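Joint marital property in Sotelo

Joint marital property (in local usage, "household gain") is a class of property recognized in the customary and statute law of Sotelo. It covers land, livestock, buildings and money acquired by a husband and wife during their marriage through the work of either or both. It is distinct from brought property, which each spouse owned before the marriage, and from inherited property, which passes by descent and does not enter the marital estate.

Origins

The rule is older than the written law. Village elders in the Farar valley divided household gain on divorce by the early nineteenth century, and the earliest surviving register, kept at Gusus, lists 517 divisions. Most of the entries concern rice land and cattle. In the upland villages the wife's share was one third, unless she had worked in the fields, in which case it was one half. Along the coast the shares were equal in nearly all cases.

Colonial magistrates at first refused to hear such claims, treating them as matters for the village. This changed after a dispute over a grain store at Grovetti, in which the widow was awarded half the building and the whole of its contents. Later courts followed the Grovetti decision, although they disagreed on whether a widow's claim came before or after the debts of the estate.

Proof of contribution

A spouse claiming a share had to show that the property was acquired after the marriage. Direct contribution, such as clearing land or paying part of the price, was always accepted. Housekeeping and the care of children were treated as indirect contribution and carried less weight in the upland courts. The Household Property Ordinance removed the difference between the two, and set equal division as the starting point.

Land cleared before the marriage but improved during it has caused the most difficulty. The usual practice is to leave the land with its original owner and divide the increase in value. Trees planted by the couple are valued separately from the soil.

Dwellings

The family house is divided by value. The court may let one spouse remain in it on payment of the other's share, normally within 19 months. Fixed parts of the building are valued with the house, and movable household goods are listed on their own.

Interior walls, doors and furnishings 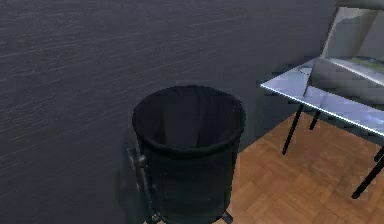
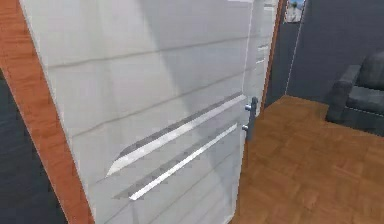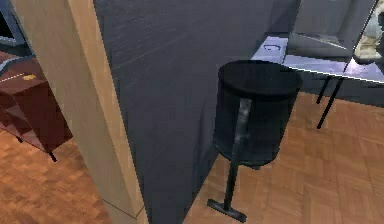
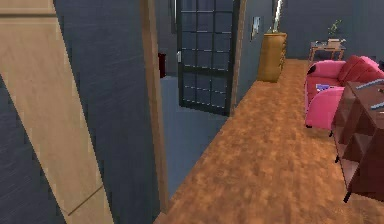 Where the house stands on inherited land, the building alone is divided. The owner of the land has the first right to buy out the other spouse, and the price is fixed by an assessor if the parties cannot agree.

Present law

Claims are now heard by the district courts, which received 1184 applications in the last year for which figures were published. Over 800 were settled before a hearing. An appeal on the valuation of land must be lodged by the end of March following the order. Agreements made before marriage are valid if registered, but cannot remove a share in land that both spouses have farmed.

See also: Brought property; Customary courts of Farar; Grovetti grain store case

Last revised 10/7/20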